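プレスリリース
皿の上に物が載っている場合の持ち上げ動作の不具合と、Prodedeck の一部機能の停止について 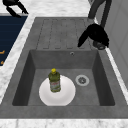
シミュレーション画面。流しの底の白い皿の上に、黄色いキャップのボトルが立っている状態

ロスティッツ(Lostitz)、2022年8月

Nikolaidis社は、流し作業用ロボット制御ソフトウェア「Prodedeck」バージョン2において、食器の持ち上げ動作に関する不具合を確認しましたので、お知らせいたします。該当する機能「自動片付け」は、すでに遠隔で停止しております。お客様と、その職場で働く皆様に、ご心配とご不便をおかけしておりますことを、深くお詫び申し上げます。

本リリースは、日本国内の販売店様と利用施設様のために、本社の技術報告書をもとに日本語で作成したものです。不具合の内容、発生した事故、現在お願いしている対応、今後の予定を、この順番で説明いたします。

1. 不具合の内容

Prodedeck は、業務用厨房や共同住宅の台所に設置されたロボットアームに、流しの中の食器を取り出し、水切り部分に置く作業をさせるためのソフトウェアです。作業は、流しの中の物を見つけること、それぞれの物の種類を判断すること、つかむ場所を決めること、持ち上げること、という段階に分かれています。

不具合は、つかむ場所を決める段階にあります。バージョン2では、処理の速度を上げるために、物の種類ごとに計算を分けました。皿は「食器」のグループ、洗剤などのボトルは「対象外の物」のグループに入ります。対象外の物については、アームがぶつからないように避ける計算をします。この計算は正しく動いていました。

しかし、対象外の物が食器の上に載っているときに、問題が起こります。ソフトウェアは皿の縁にグリッパーを近づける道を見つけ、その道の途中でボトルにぶつからないことを確認し、皿を持ち上げてよいと判断します。皿を持ち上げるとボトルも一緒に動くという関係が、判断の中に入っていませんでした。その結果、ロボットはボトルを載せたままの皿を持ち上げ、途中で皿を傾けます。水切り部分に皿を置くための傾きですので、動作そのものは設計の通りです。

バージョン1では、食器と対象外の物を一つの計算で扱っていたため、同じ状況では「つかめない」と判断して作業を止め、担当者を呼んでいました。動作が遅いというご意見を多くいただいていた部分であり、速度を改善する作業の中で、この停止の条件が失われました。変更の記録には、条件を削除した理由が書かれておりませんでした。

2. 発生した事故

不具合は、クリブステッド(Clivstead)にある共同住宅の食堂で見つかりました。夕食後の片付けの時間に、ロボットが洗浄剤のボトルの載った皿を持ち上げ、ボトルが流しの外に落ちました。キャップが開いていたため、中の液が床に広がり、近くを通った調理担当の方が足をすべらせて転びました。手首の打撲と診断されましたが、骨に異常はなく、現在は仕事に戻っておられます。

当社の担当者は、翌朝に現地に入り、設備の管理会社様の立ち会いのもとで動作の記録を取り出しました。記録には、衝突の警告も、力の異常の警告もありませんでした。アームが感じた重さは、大きな皿に水が残っている場合の範囲に収まっていました。安全機能が故障したのではなく、安全機能が監視している項目の外で事故が起きたと、当社は理解しております。

怪我をされた方には、当社から直接お詫びをいたしました。ご本人のご希望により、施設名とお名前は公表いたしません。

3. シミュレーションによる再現試験

ロスティッツの開発部門では、事故の状況に近い配置をシミュレーションの中に作り、再現試験を行いました。冒頭の画面は、その試験で使用している配置です。流しは灰色で、奥に溝のついた水切り部分があり、手前が深い槽になっています。ボトルは皿の中心に立っておらず、奥の縁に寄っています。手前の縁が広く空いているため、ソフトウェアにとっては「つかみやすい皿」に見えます。

試験では、皿の位置と向き、ボトルの位置、ボトルの中の液の量を少しずつ変えて、合計1000回の動作を行わせました。そのうち429回で、ソフトウェアはボトルが載ったままの皿を持ち上げてよいと判断しました。残りの回では、ボトルがグリッパーの通り道に入っていたため、作業を始めずに停止しました。

持ち上げを行った429回の中で、ボトルが流しの外に落ちたものは59回でした。その他の場合は、ボトルが槽の中に倒れたか、皿の上に残ったまま水切り部分まで運ばれました。皿の上に残った場合も、当社は正しい動作とは考えておりません。持ち上げの判断をした429回を、すべて不具合として数えております。

試験の条件には限界もあります。シミュレーションの皿とボトルの間の摩擦は、乾いた状態を基準にしています。実際の厨房では皿がぬれていることが多く、すべりやすさが違います。そのため、上の数字は実際の現場で起こる割合を表すものではありません。ぬれた皿による実機の試験は、現在ロスティッツの試験室で準備しております。

4. なぜ出荷前の試験で見つからなかったか

出荷前の試験には、食器が重なっている配置、食器が割れている配置、流しに手が入っている配置などが含まれていました。ボトルについても、皿の隣に置かれた配置は試験していました。皿の上に置かれた配置は、含まれておりませんでした。

台所では、洗剤のボトルを少しの間だけ皿の上に置くことは、珍しいことではありません。利用施設への聞き取りでも、そのような置き方をするというお答えを複数いただきました。試験の配置を作る作業を開発部門の中だけで行っていたことが、見落としの原因の一つであると考えております。

また、バージョン1の停止条件について、それを確認する試験が存在しませんでした。条件は働いていましたが、試験によって守られていなかったため、なくなったときに気づくことができませんでした。

当社の製品安全責任者、マリナ・ステルギウ(Marina Stergiou)は次のように述べております。
「事故の記録を読んだとき、ロボットが自信を持って間違ったことをしている、と感じました。警告が一つも出ていないことが、私には一番重いことでした。速度のために変更した部分を、私の部門も確認して承認しています。責任は開発部門だけのものではありません。怪我をされた方と、機械のそばで毎日働いている方々に、心からお詫びいたします。」

5. 対象となる製品

対象は、Prodedeck バージョン2で、「自動片付け」を有効にしているすべての設備です。アームやグリッパーの機種による違いはありません。バージョン1をお使いの設備は対象外です。

お使いのバージョンは、操作盤の「設定」から「本体情報」を開くと確認できます。ネットワークに接続していない設備では、遠隔での停止が届いておりません。その場合は、次の項目の手順により、必ず手動で停止してください。

6. お客様へのお願い

操作盤の「作業」の画面で「自動片付け」を「切」にし、主電源を入れ直してください。入れ直した後に、画面の表示が「切」のままであることをご確認ください。

「一点取り出し」の機能は、引き続きお使いいただけます。この機能では、担当者が画面で食器を選び、確認のボタンを押すまでアームが動きません。お使いの前に、選んだ食器の上に何も載っていないことを目で確かめてください。ボトル、スポンジ、カトラリー、布など、物の種類は問いません。

アームが物の載った食器をすでに持ち上げているときは、手を出して支えようとしないでください。非常停止ボタンを押し、アームが完全に止まったことを確かめてから、物を取り除いてください。非常停止の後、グリッパーは握ったままの状態を保ちます。皿を外すときは、下に手を添えた状態で、操作盤の「開放」を押してください。

床に液がこぼれた場合は、拭き取りが終わるまで通路を閉じてください。洗浄剤の種類によっては皮膚や目に刺激がありますので、ボトルの表示に従ってください。

これまでに同じような動作をご覧になったことがある場合は、怪我や破損がなくても、販売店または下記の窓口までお知らせください。動作の記録は一定の期間が過ぎると上書きされますので、お早めのご連絡をお願いいたします。

7. 今後の予定

修正版は、10月に配布する予定です。修正版では、物と物の間の「載っている」「支えている」という関係を先に調べ、食器の上に別の物がある場合には持ち上げを行いません。バージョン1と同じように停止し、担当者を呼びます。上の物を先にロボットに取り除かせる方法も検討しましたが、倒れやすいボトルを動かすことには別の危険がありますので、今回の修正には入れておりません。

この変更により、片付けの速度は現在のバージョンより遅くなります。どの程度遅くなるかは、実機の試験が終わってからお知らせいたします。

試験の配置については、実際に厨房で働いている方々に流しの様子を作っていただき、それを出荷前の試験に追加いたします。クリブステッドの施設の皆様にも、ご協力をいただけることになりました。シミュレーションの配置と試験の結果は、修正版の配布と同時に、利用施設様に公開いたします。

実機の試験で問題が残った場合は、配布を延期いたします。その場合も、「自動片付け」は停止したままといたします。

8. 利用料金の取り扱い

「自動片付け」の停止期間について、該当する機能の利用料金はいただきません。すでにお支払いいただいた分は、次回のご請求から差し引きます。お客様のお手続きは必要ありません。販売店様を通してご契約の場合は、販売店様よりご案内いたします。

停止期間中に手作業のための人員を増やされた施設様には、個別にご相談をお受けしております。

Nikolaidis社について
Nikolaidis社は、ロスティッツに本社と試験室を置き、厨房および共同住宅向けのロボット制御ソフトウェアの開発と保守を行っております。

本件に関するお問い合わせ
Nikolaidis社 製品安全部 日本語窓口
担当:マリナ・ステルギウ
操作盤の「サポート」の画面からもご連絡いただけます。日本語でのお返事には、翌営業日までお時間をいただく場合がございます。怪我を伴う事故のご連絡は、夜間も受け付けております。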